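**Sterneo folding project: final report, section 4 (The Pinch Fault)**

Aug 26, 2024

The plan for the summer was to teach Sterneo, our garment folding routine, to handle children's clothes. Adult T-shirts had gone so well in the spring that we wrote "kids' sizes: trivial?" on the project board. The question mark has aged better than the rest of it.

We collected grasp demonstrations with hand-held grippers over a bed, then trained on those and ran the result on the lab arm. Out of 69 folds on the arm, 20 ended in what our log calls a pinch fault. The fingers close, the controller reports a good grasp, the arm lifts, and the garment stays exactly where it was, looking smug.
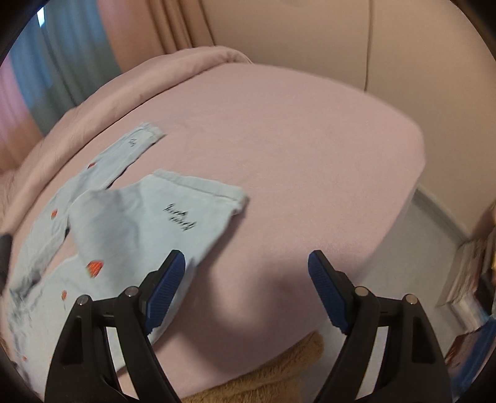 Our first suspect was grip force, so we raised it. The fault rate did not move, but the arm did manage to pick up the bedsheet along with the pants and carry both toward the edge of the mattress. The emergency stop worked. We would have liked to learn that on a day when we meant to test it.

The second suspect was Skernine, the module that decides when a grasp has succeeded. It watches finger position and motor current. If the fingers stop before they are fully closed, it assumes there is cloth between them. Two layers of thick hem will stop the fingers, and so will a ridge of bunched sheet. Skernine had been congratulating us on grabbing bedding since the first week.

The harder problem was where the fingers went in the first place. Nel, our keypoint picker, is supposed to find the waistband and both cuffs. On plain test clothes it did fine. On decorated ones it kept sending the gripper to the middle of the garment.
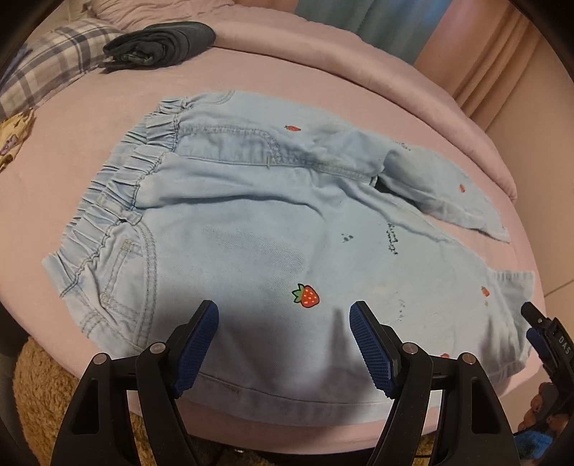

Nel was trained almost entirely on plain fabric, and it scores points by local contrast. That was a reasonable shortcut for gray sweatpants. Give it pale denim with a big red strawberry on it and the strawberry wins every time, while the gathered waistband, the one part we needed, comes in a distant second. We confirmed this by plotting the scores, then spent an afternoon pretending we had suspected it all along.

Fixes so far:

- Skernine now lifts 2 cm and checks the camera before it calls a grasp good.
- Grip force is back to its old value and capped in software.
- Nel is being retrained on printed and embroidered clothes, labeled in Urnura.

The retrained Nel will not be ready before October. Until then the arm runs at reduced speed with one of us holding the stop button, and the "trivial?" note stays on the board by group vote.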